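Home Taping Questions, Answered with Mild Impatience

Print this page | E-mail this page
Last updated: April
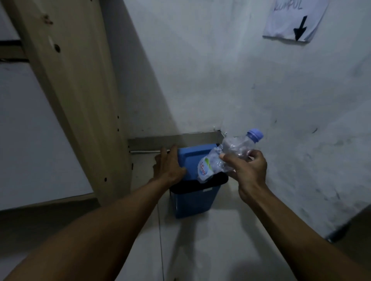
We sell blank and pre-recorded cassettes from a shop in Clorkeck, and these are the questions that come in most weeks. A cassette is a plastic shell with a ribbon of tape inside, and the shell is nearly always the part people give up on first. Customers ask whether a cracked one can be put in the recycling, and the short answer is that a blue bin with a lid will take a crumpled Le Minerale bottle in a way it won't take your copy of anything. Mixed plastics, metal screws, felt pads and a long brown ribbon that wraps itself round sorting machinery do not make you popular at the depot. Ring your council before you throw any out, or bring them to us.

What do you do with the dead ones?

We take them apart for screws, pressure pads and the little rollers, and we keep a drawer of spare shells. If yours has five screws, it can be opened and the tape moved into a new home. If it was glued shut at the factory it can also be opened, though with more swearing.

Which length of blank should I buy?

A C60 or a C90. The C60 has thicker tape and puts up with more abuse. The C90 holds an album a side if the album is modest about itself. C120s exist, and we stock two brands under protest. The tape is very thin and older car stereos regard it as lunch.

Type I or Type II?

Type I is the ordinary sort and will do for speech, demos and most bands who own a distortion pedal. Type II has less hiss and costs more, as most of it was made decades ago and is now sold by people who know that. Check that your deck can record on it. Playing it back is fine on nearly anything.

My tape sounds as if it was recorded under a duvet. Is it faulty?

Possibly, but clean the heads first. Cotton bud, isopropyl alcohol, gentle rubbing, let it dry. If the bud comes away brown, do it again with a new one. If it still sounds dull the head may be out of line, and that's a small screw which you should turn a very small amount while listening. Write down where it started.

How many times can I record over the same tape?

More than you'd think. The tape usually gets creased or left on a windowsill long before it wears out. Old recordings do sometimes ghost through on decks with a tired erase head, so bear that in mind if your previous work includes anything about your landlord.

Do you duplicate tapes for bands?

Yes, in runs up to 500. Araceli Bermúdez looks after the duplicating side and would like your master as a WAV file, one per side, with the gaps between songs already where you want them. She would not like eleven separate MP3s called "final", "final2" and "final REAL". The last release we did was the Plestidero live set, which arrived properly labelled and is still spoken of warmly.

How long does a run take?

Allow a month, or longer before Christmas and before Cassette Saturday, when every label in the country remembers that tapes exist. Printed inlays are done elsewhere and have their own ideas about deadlines.

Can you mend my player?

Belts, yes. Motors, sometimes. We see a lot of Skulteck portables with belts that have turned to black treacle – please don't try to wipe this off with your good tea towel. The Softić decks are better built and heavier, so carry them in with both arms and mind the step.

Is tape better than vinyl?

It's smaller and cheaper, and you can sit on it with a reasonable chance of survival. Sound quality is a conversation we're happy to have at the counter, provided there isn't a queue.

Can I return a tape if I don't like the music?

No. You may return it if the tape is faulty, and we will play it right through to find out, including side B.

Print this page | E-mail this page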